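Primstead Community Pantry
Progress report to the Cenumance Fund
Household Storage Strand, second reporting period
April 28, 2023
Prepared by Graciela Rivadeneira, project lead

Where we are

The grant period opened in November. The storage strand pays for secondhand cabinets and chests for families moving into the Totetdale apartments, and for the sessions where we help people set up their food storage. This report covers the second half of the work. The first half was covered in the interim note and is repeated only where a figure has changed.

We have placed 24 cabinets with households. Spending to date is $3,410, almost all of it on furniture, hardware and van rental. The remaining balance is committed to the last deliveries and to replacement handles.

Furniture

Most of the cabinets came from Pereyra, the office clearance firm we named in the application. They hold pieces for us and we collect when we have enough to fill a van. Condition has been better than expected on tops and worse than expected on drawer runners. Before a cabinet goes out we pull every drawer all the way, load it, and push it back in. If it sticks, the runner is cleaned and waxed and tested again. Seven cabinets failed that second test and were stripped for parts.

We have stopped taking anything with a missing back panel. Two of those went out early in the program and both came back.

Handles were a small but steady problem. Several cabinets arrived with mixed handles or none. We now keep a box of plain black bar pulls and fit those as needed. They are easy to grip, which matters for our older residents, and they are cheap to replace.

Setup sessions

A setup session takes one visit. The household decides what goes where and we help with lifting, wiping down and labeling. In the first period we went in with a printed plan of which foods belonged in which drawer. Most families ignored it, with good reason, and we dropped it. What we ask now is simpler. What do you reach for every day? What is heavy? What do children need to be kept away from?

The answers usually put packaged dry food low down. A heavy bag of rice in a top drawer makes a light cabinet want to tip when the drawer is open. Bowls and cups in daily use tend to stay out on top, whatever we suggest, so we now advise people to plan some clear space for them.

The work with packets has taken more time than we budgeted. Large packages go in flat, with the printed side up so they can be read from above. Small snack bags are harder. They slide, they get pushed to the back, and they end up being opened twice. A shallow box inside the drawer fixes this and costs nothing if the family saves one from a delivery. 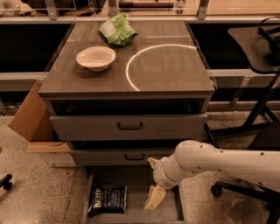 Gray cabinet with the bottom drawer open and a package laid flat inside. A white bowl and a green bag are on top.

The gray cabinets with wide drawers have turned out to be the most useful type. The drawers are wide enough to take a large package lying down, and the flat top gives people a work surface in kitchens that have very little counter. We would buy more of these and fewer tall, narrow units if the strand is renewed. The tall units hold plenty, but the upper shelves are out of reach for some residents and we have seen them left empty at follow-up.

Floors

The hard floors at Totetdale are easy to clean but not always level. We carry felt pads and thin plastic shims and check each cabinet by opening the bottom drawer first, then the others one at a time. If the cabinet rocks with any drawer open, it gets shimmed before anything is put in it. This adds a few minutes to a visit. We have had no reports of a cabinet tipping.

Follow-up visits

We go back to each household once, after people have had time to live with the arrangement. The main findings so far are these.

Bottom drawers stay in use when they hold food and tend to fill with odds and ends when they are left unassigned. We now assign every drawer before we leave, even if the label only says "spare bags."

Paper labels on drawer fronts come off in steamy kitchens. Labels on the inside lip of the drawer last longer, and several people said they prefer them because visitors do not see them.

Opened packets are still being stored without clips. We ran out of clips partway through the period and did not reorder fast enough. That was our oversight. A new box has been bought and will go out with the remaining visits.

Problems and delays

Three deliveries were postponed when the van was off the road. All of them have since been made. One household declined its cabinet on the day as it would not fit past the stove, and we have changed our booking form to ask for the width of the space and the width of the doorway. We should have been asking for both from the start.

The storage unit we rent in Primstead is close to full. Cabinets are stacked two high with blankets between them, and getting at the back row means moving the front row into the corridor. We have asked Pereyra to hold the next batch until we have cleared some room.

Changes to the plan

With your agreement, we would like to move the unspent printing money into hardware. The printed drawer plans are no longer used and we do not intend to order more. The money would cover handles, runners, felt pads and clips through the end of the grant. No change to the total is requested.

Next period

Remaining deliveries will be scheduled first, followed by the outstanding follow-up visits. We will also write up the drawer and leveling checks as a single page that another group could use with its own furniture. A draft will be sent to the Cenumance Fund before it is shared more widely.

Receipts for furniture and van rental are attached separately. The hardware receipts are being sorted and will follow with the final claim.

Graciela Rivadeneira
Primstead Community Pantry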